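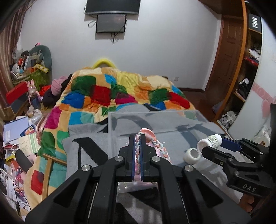 Hoani two-hand household set: frequently asked questions

What does the method cover?
Hoani is a procedure for learning two-handed manipulation from demonstrations recorded with hand-held grippers in lived-in rooms. One operator holds a gripper in each hand. The current tasks are opening and closing small containers, moving soft objects in and out of boxes, and passing an item from one gripper to the other. No robot is needed at the recording site.

How large is the set?
The current release holds 414 demonstrations from 11 homes. A further 112 were recorded and withheld as a test split. The split is made by home, so no room appears on both sides.

Why are the rooms not cleared first?
Policies trained on the earlier Zoscombe set, which was recorded on bare benches, lost track of the target when the background changed. Operators are now told to leave furniture, bedding and shelves as they find them. Only the work surface is arranged.

Which objects are used?
Each home supplies its own, within four classes: screw-cap bottles, squeeze tubes, braided or knotted soft items, and open boxes. Transparent boxes are allowed and are tagged in the metadata. They produce the largest depth errors of any class, and users who rely on depth may want to filter them out.

How is a grasp labeled?
A grasp starts when the jaw opening stops decreasing while the close command is still held. It ends at the first increase in opening above the noise threshold. Contact is inferred from jaw width alone; there is no force channel. Closing on a rigid bottle gives a clean plateau. Closing on braided rope gives a slow drift, and those segments are labeled with a second, wider threshold.

How are the two grippers synchronized?
Both streams are stamped against a shared clock at the start of a session and checked again at the end. Sessions with drift above the limit are discarded whole. Of 118 sessions recorded, the ones that failed this check are listed in the release notes with the measured drift.

Does the set include bottles held sideways?
Yes. A bottle lying horizontally between the pads, over a box or over the bare cloth, is a valid pose. The cap axis is stored relative to the gripper holding the body. 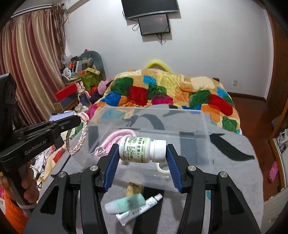
Bereket Araya objects that the cap axis is poorly defined when the label is the only texture on the bottle, and asks for a confidence value per frame. The point is accepted. Version 2 will carry one. Until then, treat the rotation about the bottle's long axis as unknown and use only the direction of the axis itself.

Can the labels be used with a different gripper?
With parallel jaws, yes, after rescaling jaw width. Gilang Raju's conversion script at Wilbridge does this and also remaps the wrist pose. Suction and multi-finger hands are not supported.

Are failed attempts kept?
Drops and missed grasps are kept and flagged. Attempts stopped by the operator for other reasons are removed.

Where should errors be reported?
Send the session number and frame range to Nkechi Onyeka. Corrections are merged in January.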